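**Equipment budgeting for household manipulation robots** is the planning of purchases, spare parts, floor space and staff time for robots that handle everyday objects in kitchens, laundry rooms and similar places. It covers the period from the first estimate to the replacement of worn parts, and it is usually done by the group that will run the machines, with a purchasing office approving the larger orders.

## Scope

A household manipulation robot is normally bought as several items. The arm, the gripper, the wrist camera, the mounting base and the control computer often come from different suppliers and carry different delivery times. Budgets that list only the arm tend to run short in the first year. A full plan also includes cables, mounting plates, a safety stop, shipping crates, insurance and the household objects used in the work.

Furniture and fixtures are a separate line. A kitchen workstation needs a counter, a sink and cabinets built to ordinary home dimensions. Used fixtures are common because scratches and stains do not matter for most tasks.

## Cost categories

Costs are generally divided into three groups:

- **Capital items** – arms, bases, computers and any fixture fastened to the building.
- **Wear items** – finger plates, bolts, pads, cables and camera covers.
- **Running costs** – operator hours, power, cleaning, storage and repairs.

The line between capital and wear items varies. Some groups treat the gripper as capital equipment and its fingers as wear items. Others put the whole gripper under wear, particularly where it is used near water or dropped often. The choice affects which budget pays for a replacement and how quickly one can be ordered.

## Planning by work hours

The usual method starts with the number of hours the robot is expected to work. The hours are multiplied by a wear rate for each part, and the result is rounded up to whole packs.

The Dovwood plan is a simple case. It was drawn up for a single kitchen station and allowed 503 work hours between May and the end of the year. Finger plates were to be inspected every 104 hours, and a spare set was ordered at the start so that an inspection would not stop the work. Operator time was the largest running cost in the plan, ahead of repairs.

Planners also allow for hours when the robot is set up but not moving. Arranging objects, drying surfaces and checking the camera can take as long as the task itself. At Dodham, a shared workshop with two stations, setup time was first left out of the estimate and then added in a second version, which raised the staffing line and left the equipment lines unchanged.

## Choosing a gripper

The gripper is often the part that decides what else must be bought. Its width, reach and finger shape set the range of objects it can hold. Common points of comparison are:

- opening width and closing force
- whether the finger plates can be changed without removing the gripper
- the type of bolts used and whether they are sold locally
- protection against splashes
- delivery time for replacement parts

Bolted plate designs are usually cheap to repair, as one bent plate can be replaced alone. Bolts can work loose, and a regular check with a hand tool belongs in the maintenance hours. Molded fingers need less checking but are replaced whole.

Sinks call for extra thought. The gripper has to clear the counter edge and reach down into a basin with curved corners, often while holding something.

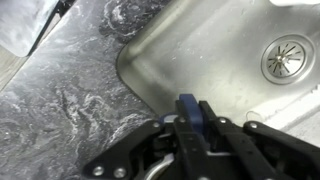 ## Buying, renting and sharing

Purchase suits long projects with steady use. Rental is used for short trials, and most rental terms exclude finger wear and water damage. Under a sharing arrangement, two or more groups split the capital cost and each pays for its own wear items. The Nelach agreement followed this pattern, with a booking period of 11 days per group and a joint fund for the arm.

## Storage and spares

Spare parts are kept in labeled bins near the station. The Ban parts list, used at Dodham, runs to about 195 entries and gives a reorder level for each – most of them bolts, washers and short cables. Entries are reviewed when a part is discontinued or a gripper model changes.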